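Re: Stall permits, Villutden kerbside trial

On 9 Oct 2022 Amber Wainwright wrote:

> Does the 2,000 cap at Perkitbridge apply per vendor or per cart? Collado's draft says both.

Per vendor. Clause 4 of the draft is wrong and will be corrected. The permit fee stays at $300, payable before the first trading day.
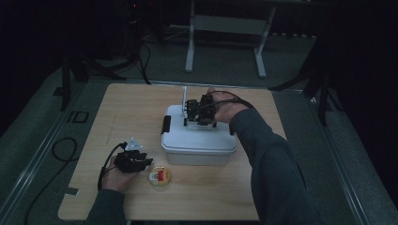 Stock limits are unchanged from January: one container per water seller, stored under the cart after 30 minutes of trading. Any colour is accepted. A translucent white box with a lid and a side latch meets the rule; open crates do not. Rudance has the revised labelling sheet.

Comments on clause 4 to the list, please.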